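**Thread: Are we there yet? Machines and the boring jobs (house OR shop)**

**tinsnipper** wrote, 7 Feb 2025:

OK, I've been chewing on this since the dishwasher thread got locked, so let's give it a fresh one. Can a machine do a real chore yet? I mean start to finish, with you in the other room.

My vote is yes for a few, nearly for a bunch more, and I'm way more excited than I was a year ago! The Wullen does my floors every night and I haven't touched a broom since July (okay, once, there was a jar of lentils involved). Laundry is still me. Dishes are half me. At work it's a different story and I'll get into that if anyone cares.

So what have you handed over, and what would you never?

---

**maplegasket** wrote:

Floors, same. Lawn, sort of, it does the flat part and then sits by the ditch thinking about it.

What I'd never hand over is anything with a screwdriver. I fix small appliances on the side and every one of them is put together by someone who hated me personally. Hidden clips, one screw that's longer than the others, glue where there shouldn't be glue. I can't see an arm coping.

---

**quietlathe** wrote:

Shop floor guy here. Palletizing is done, it's been done for years. Machine tending, done if your parts are the same. Deburring, getting close. The stuff that's still people is the stuff where the work shows up different every time. Returns. Repairs. Sorting a bin of mixed junk.

We had 532 parts on the last job that were meant to be identical and I could have sorted them into piles by eye. The cell didn't care for that at all.

@tinsnipper go on then, what's the work story?

---

**tinsnipper** wrote:

You asked! I'm at Fustance, up in Vermont, we take in old office desktops and strip them. Side panel off, drive out, memory out, cables out, sort the lot. A good day is 50 towers between two people. It's the perfect test job for this argument because it sits right in the middle. A tower is a box with known parts in it, so it ought to be easy. And then you get the panel off and every single one has its cables run some other way.

I keep thinking about it in layers:

- drives in a plastic caddy: squeeze, pull, lovely, I'd bet on an arm for that
- memory: two clips and a straight pull, also fine if the case is held still
- SATA plugs: small and light, and the cable flops wherever it likes
- power cables: forget it, that's spaghetti

Look at how much is going on in a pretty ordinary case once you're down at gripper level: 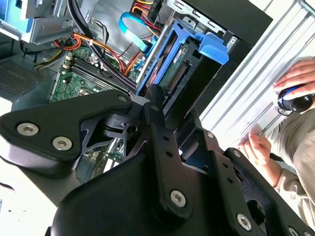
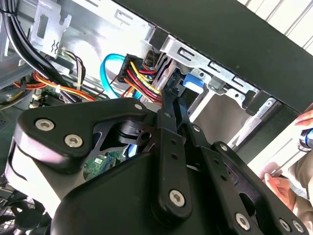
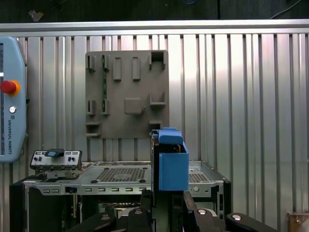 *First two are inside the tower, by the drive cage and the blue SATA cables. Last one is the gripper holding a blue printed part in front of the tool holder panel.*

I love these. The view from the wrist makes you realize how little space there is! My hand goes in there and finds the plug by feel. A gripper that size has to know where it's going before it goes.

---

**maplegasket** wrote:

Alright, that's cooler than I wanted it to be. But I'm going to point at the hands. First two pictures, there's a person right at the edge with a hand on the panel. So who's doing the chore?

---

**tinsnipper** wrote:

Both of them maybe? I don't see why that ruins it. When I strip a tower with Emerson, one of us steadies the case and the other one pulls, and we don't argue about which of us did the job.

---

**maplegasket** wrote:

You'd argue if one of you cost as much as a truck.

---

**quietlathe** wrote:

Ha. I'm halfway between you two. The one that interests me is the third picture, the holder panel. Brackets, pegs, a cradle, little boxes, all fixed flat to the wall. THAT is how you get a robot to do fiddly work. You give every part and tool a home it can find again and you stop asking it to be clever. Every good cell I've worked on has a board like that somewhere, usually uglier.

The cables in the first two are the opposite. No fixture in the world helps you with a loose bundle.

---

**oatsandsolder** wrote:

Been reading along, and I want to push on the cable thing. I build harnesses. People say cables are impossible and then they go home and plug in a phone in the dark. Most of it is touch, and touch on grippers is getting better fast. The connector is rigid even if the wire isn't. Grab the connector body, ignore the wire. On a big black power plug there's decent room to grip. On a SATA plug you've got a sliver.

Also you're stripping these for parts and scrap, right? Who cares about the cable. Cut it.

---

**tinsnipper** wrote:

We sell the cables! Not for much, but a tangle-free bag of 200 SATA leads goes out the door the same week. Cutting would be faster and my boss would cry.

Grabbing the connector body is how I teach new people too, so fair point. Pull on the wire and you get a wire.

---

**EmersonC** wrote:

Emerson Cordeiro here, the other half of the 50 towers. He's leaving out that the caddies are the worst part. The tabs go brittle. I snapped three before lunch once and then you're in there with pliers. A person feels it start to crack and eases off. I'd want to see an arm do a shift of old ones before I put money on "squeeze, pull, lovely."

Still, I'd take one tomorrow if it only did side panels. My thumbs are shot.

---

**tinsnipper** wrote:

OK, the tabs, yes. I take back lovely. I keep betting on it though!

---

**quietlathe** wrote:

Side panels only is the smartest thing in this thread. Pick the one motion that hurts and automate that. We did it with a lid press on the Hordiienko line, a dumb little thing on a slide, and it's had 1565 cycles since the last time anyone had to reset it. It won't get on anybody's highlight reel and everyone on shift would fight you if you took it away.

---

**maplegasket** wrote:

I can live with that. My version: floors yes, lids yes, panels probably, the inside of a toaster oven never.

Does anybody have a machine that folds towels? My sister swears there's one worth having and I don't believe her.

---

**oatsandsolder** wrote:

Towels, maybe. Fitted sheets, no, and I don't think people should be doing those either. What kind of toaster oven? I've got one open on my bench right now with a stuck door spring and I could use a second opinion.

---

**maplegasket** wrote:

Door spring on which side? If it's the left, take the foot off first and tip it on its back. Start a thread with a picture and I'll have a look tonight.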